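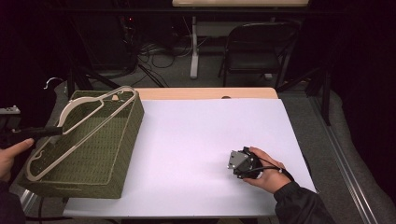 Figure 8.1 Plastic hanger lying across the open top of a woven basket.

Chapter 8
Hangers, Baskets, and the Sorting Table

Titilayo Effiong

Terms introduced in this chapter: bar, shoulder, hook, neck, nesting, bridging, footprint, staging side, return side

8.1 Scope

Chapter 7 dealt with garments from the dryer to the fold. The present chapter takes up the equipment that remains when the garments have been put away: empty hangers, the containers they are kept in, and the table on which both are sorted. These items receive little attention in most household manuals. In a shared laundry room or a small garment workshop they occupy a good deal of table space, and a hanger that has been put back badly will catch on the next one lifted out.

The chapter is limited to one-piece plastic hangers and open-topped baskets. Wire hangers, clip hangers, and padded hangers are treated in Chapter 9. Closed bins and wheeled carts are left to the appendix on storage.

8.2 Parts of the hanger

A one-piece hanger has a hook, a neck, two shoulders, and a bar. The hook carries the load on the rail. The neck joins the hook to the shoulders and is the point at which most plastic hangers fail. The shoulders slope down and outward, and their curve determines how the upper seam of a shirt will lie. The bar closes the shape at the bottom and keeps the shoulders from spreading. On hangers meant for trousers the bar also carries a garment.

An adult hanger is about 400 millimeters wide from shoulder to shoulder. Its thickness at the bar is small by comparison, and for storage purposes the hanger can be treated as a flat object with one projection. The projection is the hook. Nearly all tangling starts there, when the hook of one hanger passes through the opening of another and the two are pulled in different directions.

In the hangers used for the exercises at the end of this chapter (the Stilier pattern, without notches), the hook is fixed. Hangers with a swivel hook are stored the same way, but every hook must first be turned to the same side.

8.3 Baskets as hanger containers

A basket holds hangers in one of two ways. In nesting, the hangers stand inside the basket on their bars with the hooks up, one against the next. In bridging, a hanger lies across the open top and rests on the rim. Nesting is a storage position. Bridging is a working position, used when a hanger has been taken out and has not yet received a garment, or when it has come back and has not yet been checked.

Three dimensions of the basket matter: the inside length, the inside width, and the height of the wall. For nesting, the inside length must exceed the length of the bar. A basket that is slightly too short forces the hangers to stand at an angle, and they slide over one another when the basket is moved. For bridging, the hanger must reach from rim to rim with some overlap at both ends. A rectangular basket can often be used for both if the hanger is nested along the long side and bridged across the short one. A hanger laid lengthwise may also rest on the rim, provided that it is nearly as long as the basket.

Wall texture has some effect. An open weave lets air through and allows the contents to be seen from the side, but a narrow hook can enter the gaps. Smooth walls do not have this fault – they do collect lint at the base, and need to be wiped. Flared sides make the hangers easier to grip from above and increase the footprint on the table.

8.4 The sorting table

The table should be covered with a single sheet of plain paper or cloth in a color that contrasts with the hangers. Dark hangers are easy to find against white. Pale hangers are harder, and a gray or blue cover is preferred when the stock is mostly cream or white. The cover should lie flat, and its front edge should not hang where a sleeve can drag it.

The basket is placed on the staging side, which is the side of the worker's weaker hand. The opposite side is the return side and is kept free for finished items. Setting the basket at an angle to the table edge shortens the reach to its far end. Surport-type racks, where used, stand behind the table.
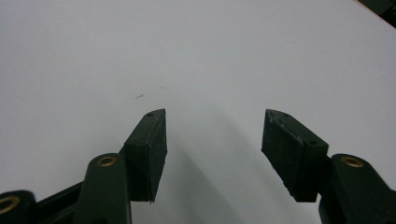

Should the hook point toward the worker when a hanger is laid across a basket?

The hook should point away from the worker. In that position the bar is nearest the hand, and the hanger can be lifted by the bar without the hook catching on a cuff. When two people share a table, the hook points toward the end of the table where no one is standing.

8.5 Order of work

The following order is used at the Hitthorpe training laundry and is assumed in the exercises.

1. Clear the return side.
2. Place the basket on the staging side and check that it does not rock.
3. Take one hanger and lay it across the rim.
4. Inspect the neck for whitening or cracks. Set aside any hanger that shows either.
5. Wipe the shoulders and the bar.
6. Move the hanger to the return side, hook away.
7. When the basket is empty, turn it over, tap out the lint, and refill it with all hooks facing the same way.

Step 4 is the one most often skipped. Whitening at the neck means that the plastic has been bent past its limit. Such a hanger may still carry a light shirt, but it should not be returned to general stock.

Ekwueme's method, given in older course notes, inspects the hangers while they are nested. It is faster with a full basket and less reliable at the neck, where neighboring hooks hide the surface. Section 8.6 compares the two methods using the record sheet introduced in Chapter 4.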